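Filed under: For Young Writers
Print this page | E-mail to a friend

What Is a First Draft?
by Hanna Stelmakh

A first draft is a story the very first time you write it down. It's allowed to be messy! Mine always are. When I started my book about Darnen, a goat who wants to be a mail carrier, he changed color in chapter 2 and I didn't even notice until February.

So what do I do with all that mess? I put it in a drawer for 8 days and go bake something or bother my sister. Then I read it out loud — yes, the whole thing, even the silly voices. If I trip over a sentence, I mark it with a green pencil. If I get bored, I mark that too (a yawn is a very good clue).

After that I write it again, and that's called the second draft. Darnen took me 3 drafts, and one whole chapter about a bridge got thrown out. I liked that bridge! But the story ran faster without it, so off it went into my box of leftover bits, and you can keep a box like that too.

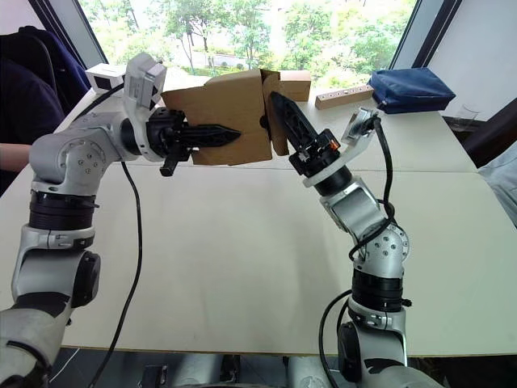
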